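4. Route condition and lodging supply on the Kiltetti plateau

4.1 Setting

The Kiltetti plateau rises from the coastal plain in a single long slope and then levels out into open woodland. Most of the settled land lies on its eastern side, where the soils are deeper and streams hold water into the dry months. The western side is stonier and has few permanent residents. The one through road, known locally as the Akpan track, leaves the coast at Drekau and runs north for 300 km before it meets the sealed highway at Flurska. Travelers who plan from a small-scale map tend to read it as one continuous road of even quality. In practice it is a chain of sections built at different times, with different drainage and different surfaces.

Earlier work on remote-area touring has treated road condition as a fixed property of a route, usually expressed as a single grade. That approach suits regions where grading crews follow a regular schedule. On the plateau the surface changes with the rain, with the passage of cattle trucks, and with the time elapsed since the last grading, so a grade assigned in one month may be of little use in the next. We therefore recorded condition by section and by visit, and compared it with the number of nights that travelers spent at each stop.

The track was divided into 6 sections. Section boundaries were placed at river crossings where possible. Crossings are the points at which drivers most often decide to continue, wait, or turn back, and they are easy to find again on a repeat visit. Two boundaries fall at road junctions instead, in country where the streams are too small to hold up traffic.

4.2 Field procedure

Each section was driven in both directions by the same crew in the same vehicle. Tire pressure was lowered at the start of the unsealed surface and left unchanged until the highway. Corrugation, loose sand, standing water, and washouts were scored separately on a scale from zero to 5, where zero means that the feature had no effect on driving speed. Scores were written down at each boundary and were not revised later. Where the two directions gave different scores for a section, the higher one was kept. This rule matters most on the long grades below the plateau rim, where corrugation is much worse under vehicles climbing than under vehicles descending.

Lodging data came from the registers kept at the guesthouses and camps along the track. Three types of stop were distinguished: camps with no services, camps with water and a cooking shelter, and guesthouses that serve meals. Stops were assigned to the section in which their access road meets the track. Two guesthouses near Flurska draw most of their trade from the highway and were excluded from the comparison.

Registers differ in what they record. Some list every person, others only the driver or the vehicle. We converted all entries to party-nights, defined as one vehicle staying one night. Group tours with several vehicles were entered as several parties, even when they shared a meal and a single line in the book. Guesthouse meals and small items were noted on a separate sheet, which also served to check the registers against supply orders.

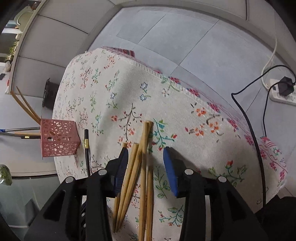 Figure 4. Small items.

Supplies reach the plateau from the Drekau end only, and this has a direct effect on how the stops operate in the wet months. Trucks carry fuel, flour, rice, and gas bottles as far as the second crossing, where loads are split among smaller vehicles if the river is high. Perishable goods are given priority, and household and table goods wait for the next run. The check sheet was kept deliberately detailed for this reason: items as minor as wooden chopsticks, five of which lie bundled together in Figure 4, were entered under their own heading, apart from cookware and linen. Orders for such light goods followed the number of meals served more closely than orders for bulk food did, because bulk food is stockpiled ahead of the rains. Where a register had missing pages, the light-goods orders gave a usable second estimate of trade.

4.3 Results by section

The first 3 sections, from Drekau to the plateau rim, carried most of the traffic in all months. Corrugation was the dominant problem, and it worsened steadily between gradings. Standing water was limited to the crossings. Party-nights in these sections showed no clear response to surface condition. Drivers slowed down but kept to their planned stops, and the guesthouses below the rim reported few cancellations.

North of the rim the pattern changes. The fourth section crosses black soil and becomes impassable to ordinary vehicles after even moderate rain. High water scores here were followed by longer stays at the last guesthouse before the soil begins, as parties waited for the surface to dry. The same scores were followed by empty nights at the camps beyond it. Taken over a whole season the two effects partly cancel — an average for the route would hide both of them.

The last two sections are sandy and drain well. They score best in the wet months and worst in the late dry season, when loose sand builds up in the wheel ruts. July gave the most even scores along the whole track, and it was also the month in which stays were shortest. Parties that found every section open tended to pass through without using the middle stops at all.

4.4 Sources of error

The scores depend on one crew and one vehicle, and a heavier vehicle would probably rate the sand sections more severely. Kibet Mwakyusa rescored part of the route independently, using the written definitions alone. His scores agreed with ours for water and washouts, but were consistently lower for corrugation. The difference is attributed to driving speed. We have left the original scores in place, and the corrugation values should be read as relative within this study only.

A second source of error lies in the registers. Travelers who camp away from the marked stops leave no entry, and their share is likely to be largest on the sandy sections, where level ground is easy to reach from the road. Party-nights north of the black soil are therefore minimum values. No correction was applied.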